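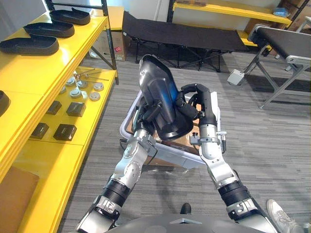
Both arms on the shell, over the packing crate.

Keeping a two-armed robot running at Ollusthorpe 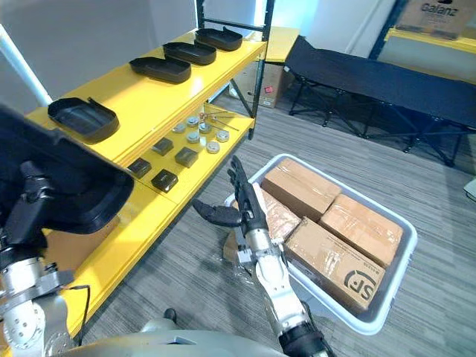 2 min read

The technician who looks after the two-armed machine at Ollusthorpe has had the job since November. Most of it is small stuff, she says: joints, cables, grip settings, and the shelf.

"People ask about the software. I spend more of my day with a hex key."

The machine handles parts for the Cassim project. Its two arms don't end the same way. The left has a gripper, and the right has a black hand with fingers and a thumb. She sets them up separately.

"The gripper is easy. You set the opening and the force and you leave it. The hand has more joints, so it takes longer, and I do it last."

A large shell takes both arms. She runs that lift slowly at first, over a crate, and watches whether one side starts pulling against the other. If it does, she stops and redoes the zero on both shoulders. The check is on a sheet she wrote herself, with nine steps. Step five is the wrist bolts.

"They get a paint mark when I torque them. If the mark has moved, I take the bolt out and do it again. I don't just snug it up."

The yellow shelving is part of the setup too. Black trays go on top and the small parts go on the shelf below, caps toward the back and square blocks in front. If someone shifts the unit, she teaches the shelf positions over again.

"It's on carpet. You bump it and it stays bumped."

Her last real repair was a cable on the left arm. It had been rubbing at the elbow, and the arm would drop out at full reach. She ordered a new one from Renar and routed it with a longer loop. The work started at 7 in the morning and she was testing by lunch.

She would like a spare wrist next. The request has gone to Dranance, who handle the purchasing, and she is waiting to hear back. Until then she keeps the old cable in a drawer, labeled, in case the new one goes.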